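Terrazzo wallpaper in a narrow laundry, is it too much?
Home and Interior > Walls and Floors

veerle_v
Good evening everybody. We moved to Otberg in July and the laundry is the last room which is still ugly. It is narrow, with one small window, and the previous owner has painted it in the colour of old mustard. My husband wants plain white. I would like to put a terrazzo wallpaper, the kind with black, yellow and pink pieces on white. The benchtop is a marble look and it will stay, because it is new. My question is if the two patterns will fight with each other. The paper I have chosen is from Kavanagh and it is washable.

Gerrit Cuypers
Two stone patterns in one small room, I would not do it. I had a marble-look floor and a speckled wall in my first apartment and I was tired of it after one winter. Paint the walls and buy a nice blind.

hilde_vdl
I do not agree with Gerrit. A marble look in grey is very quiet, the eye takes it almost like a plain colour. What matters is the size of the pieces. With small pieces the wall becomes a grey noise when you stand at the door. With large pieces you see every one, also the repeat, and in my hallway I have now a black one like a boot which I greet each morning!

veerle_v
Thank you both. Hilde, do you remember how large is your repeat? On the sample I see only a part of it.

hilde_vdl
It is written on the label of the roll, with a small arrow symbol. Ask for the label before you order. Ask also if all rolls are from the same batch, I had to send back one of my 5 rolls because the white was more cream.

Jelle VH
Something else: what is under the mustard paint? If it is a gloss paint you have to sand it, or the paper comes off in the corners when the dryer runs. I used Rakier primer on mine, two coats, and left it overnight. The corners are the hard part. Do not fold one sheet around the corner, the walls are never straight. Cut it, go a few millimetres over, and begin the next wall with a new plumb line.

Gerrit Cuypers
Jelle is right about the corners. I still say paint.

veerle_v
It is gloss, I tried with a wet cloth and it shines like a plate. So we will sand. Jelle, did you paper behind the machine also?

Jelle VH
Yes, but only to the height where you can see it. Under that is only primer. I saved nearly a whole roll.

a_marinho
Hello, I am reading with interest as I have the same combination of patterns to decide. I attach three photos where there is terrazzo and marble look together. Look how different the print is near and far, I think it answers a little the question of Hilde about the size.
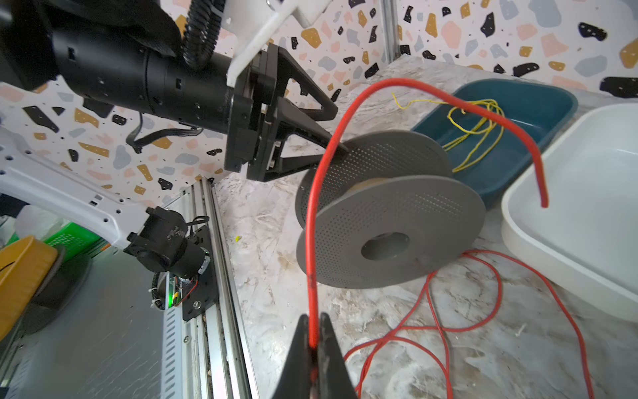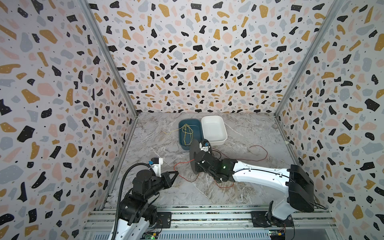
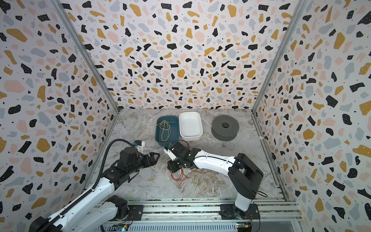

Marble look in all three, the terrazzo walls are in all three too.

veerle_v
Oh, this helps me very much, thank you Américo. The mustard pieces are nicer than my mustard wall. I showed it to my husband and he says now "only one wall", so we are negotiating.

Gerrit Cuypers
One wall I can accept. Listen to your husband.

hilde_vdl
All the walls, Veerle. And order a spare roll, the shop in Relmont took mine back unopened.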